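Jeu de données des relevés de joints et de carrelage du projet Fluvton. Version publiée le 14 nov. 2025.

## Contenu

Le dépôt rassemble 1 942 fiches d'observation sur l'entretien des sols et plans carrelés dans des locaux d'usage courant : cuisines collectives, ateliers, buanderies, salles d'eau. Chaque fiche correspond à une surface, à une visite et à un seul passage de nettoyage. Les relevés ont été saisis sur place avec le formulaire Aretell, puis exportés en CSV.

Les champs ont été harmonisés à la main. Les commentaires libres sont restés tels quels, fautes comprises — seuls les noms de sites ont été remplacés par un code.

## Structure des fichiers

- `fiches.csv` : une ligne par observation
- `produits.csv` : liste des produits d'entretien, avec dilution
- `sites.csv` : code du site, type de local, revêtement
- `LISEZMOI.md` : le présent fichier

L'encodage est UTF-8, le séparateur est le point-virgule et les décimales s'écrivent avec une virgule. Sous tableur, importez la colonne `code_site` comme du texte, sans quoi les zéros initiaux disparaissent.

## Champs principaux

| Champ | Type | Remarque |
|---|---|---|
| `id_fiche` | entier | unique |
| `code_site` | texte | renvoie à `sites.csv` |
| `format_carreau` | texte | petit, moyen, grand |
| `teinte_joint` | texte | clair, gris, foncé |
| `etat_joint` | entier | de 0 à 3 |
| `methode` | texte | voir plus bas |
| `temp_eau` | décimal | en °C, souvent vide |
| `commentaire` | texte | libre |

Le champ `teinte_joint` décrit la couleur apparente au moment de la visite. Des lignes fines et noires sur fond blanc sont codées `foncé`, quelle que soit la teinte d'origine du mortier.
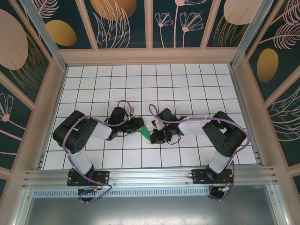
## Échelle d'état des joints

- **0** : joint continu, teinte régulière
- **1** : traces en surface, joint continu
- **2** : joint creusé ou poudreux par endroits
- **3** : manques visibles, reprise à prévoir

La note porte sur la partie la plus abîmée de la surface. Une surface presque intacte avec un seul manque reçoit donc la note 3, ce qui explique la part élevée de cette valeur dans les buanderies.

## Méthodes de nettoyage

1. `brosse` : brosse à poils souples et eau tiède, entre 30 et 40 °C. Rinçage à l'eau claire.
2. `vapeur` : passage à la buse étroite. À exclure de toute comparaison pour les joints notés 2 ou 3, les relevés y sont trop irréguliers.
3. `chiffon` : essuyage à plat, sans frotter le joint. Les chiffons sont attribués par couleur selon la zone ; le vert est réservé aux plans de travail.

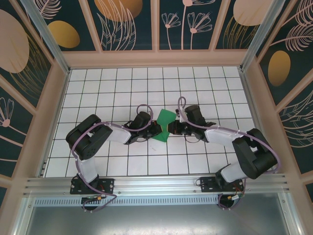

4. `mixte` : brosse puis chiffon. Les deux étapes partagent une même fiche, avec le détail en commentaire.

## Limites connues

- Les sites codés `SUN`, fournis par Sunotow, n'ont pas de température d'eau.
- Le format des carreaux est estimé à l'œil.
- Les grands carreaux sont peu représentés.
- Deux équipes ont noté l'état des joints sans séance d'étalonnage commune. Le champ `equipe` permet de les séparer.

## Réutilisation

Usage libre pour l'étude et l'enseignement, avec mention du projet Fluvton et de la version. Pour signaler une erreur, ouvrez un ticket en indiquant `id_fiche` et la valeur proposée. Les corrections sont intégrées à la version suivante et les fichiers déjà publiés ne sont pas modifiés.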